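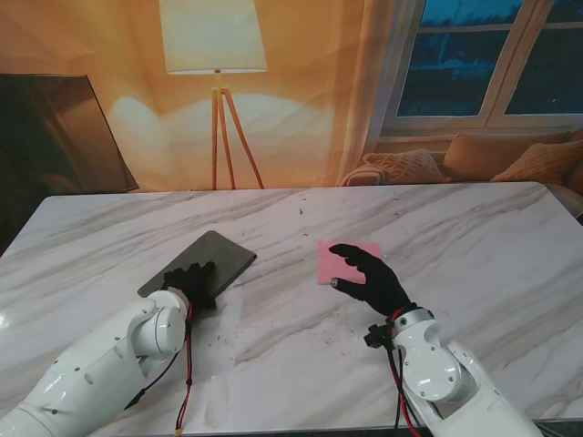 How do you write a believable first meeting when the reader already knows they end up together?

Posted in Romance Writing, October 2021

I'm on my second historical romance and I love almost everything about it except chapter one. My heroine, Nordin, keeps the books at a salt works, and the hero turns up at the gate claiming to own half of it. I've rewritten their first scene so many times that I've lost all feel for it! My draft is 3,383 words and my critique group says nothing happens until the last page. But when I trim it, the two of them sound like they're reading lines at each other. Should they dislike each other right away? Should I show both points of view? And does the setting need to be explained first? It's a made-up coastal town called Toltar, so I can't count on readers knowing anything about it. Any help is welcome, I'm really excited about this book.

saltandquills

Oh, I love this stage of a book! Start later than you think. If he's at the gate on page one, give him something to ask for and give her a good reason to say no, and you have a scene. My own first meeting (a ferry landing, pouring rain, one very stubborn goat) only woke up when I cut everything before the first line of dialogue.

On point of view, pick the person with more to lose and stay there until the chapter ends. From what you've said that's Nordin, who could be out of a job by supper. Then let him have chapter two, and let him get her completely wrong. Readers adore that. I'd also stop worrying about dislike. She can find him funny and still want him gone.

Toltar can come in sideways. She has salt in the creases of her hands, the carts are late, there's a bell she's listening for. One of those per page is plenty. I'd save the town's history for a quarrel, where one of them can throw it at the other.

Something that helped me a lot was printing the scene and reading both parts out loud, in different chairs. I felt ridiculous and fixed half the dialogue in one evening. Do that before you cut another word!

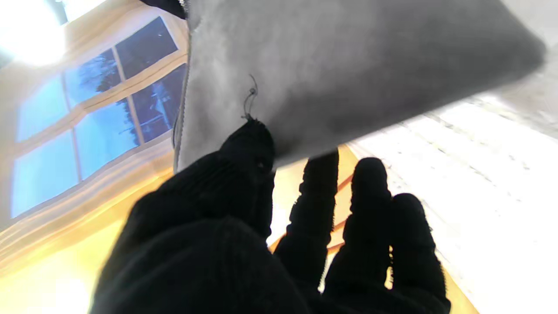
Gray cushion, up close.

marshlantern

Agree with all of that. Also look at how they talk. If you can swap the names on two lines and nothing changes, those lines need work. Give her short answers and let him run on, or the other way around.

As for length, my first meeting in The Jurkent Bride is 179 lines in manuscript and it was twice that in May. I took out every sentence where somebody noticed somebody's eyes, except for one, and I fought hard for that one. I still think it's the best line in the chapter.

inkwellannie

just have them get stuck somewhere. snowed in, locked in the salt store, whatever. works every time for me and I've read at least 100 of these

tworoads

Come and post the new opening in the Rirnness thread when you have it, we read the first 3 pages of anything and we're a friendly lot. I want to know what happens at that gate!

marshlantern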